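From: Ingeborg Pfeiffer
To: ellik-users
Subject: Re: [ellik-users] Nightly export stops at 300 records

Replying on list as two other people have asked me the same thing off list. I have the same fault on version 12 of Ellik, with the export going to a Prostier share.

Table and bag:

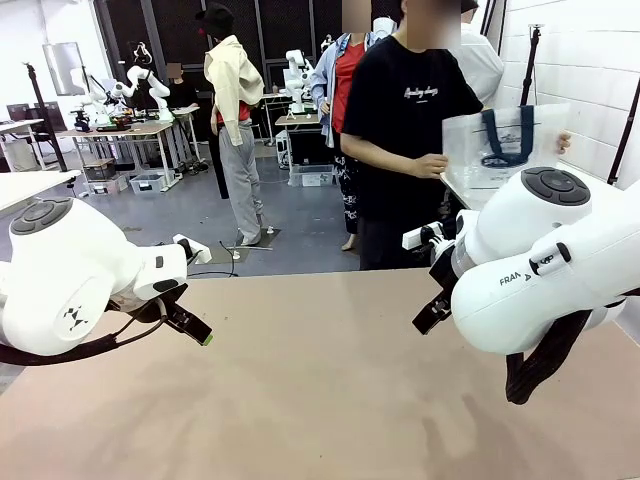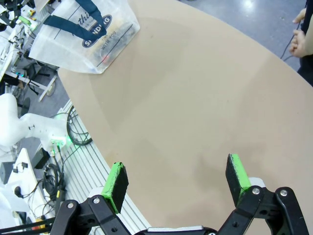
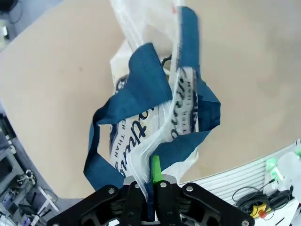 The limit is not in the export job. It is the page size on the Pleltado side, which defaults to 300. Ellik asks for the first page, gets a full one, and should then ask for the next. It only does so if the reply carries a "more" field. After the October update that field is called "next", and the old name is gone. The job reads a missing field as false, closes the file and reports success.

> Our export has been short since the update. The log shows no
> errors and the file is valid, but it always ends at record 300.
> Raising the timeout from 2 to 15 minutes made no difference.
> Has anyone else seen this? Is it the share?
>
> Schmieder

The timeout plays no part. My run finishes well inside 2 minutes. You can put it back to the old value.

To check that you have the same fault, set logging to verbose and look for the line "page complete, more=null". If it says "more=false", you have something else and should post the log.

Two ways round it for now:

Map the field by hand. In the source settings, under Reply fields, change "more" to "next". Restart the service afterwards, as a reload does not pick it up.

Or split the job by date so that each part stays under 300. This is slower, and you must join the files yourself. The header row is repeated in each one.

I have used the first since last month without missing records. I have not tried it with compressed output.

Ingeborg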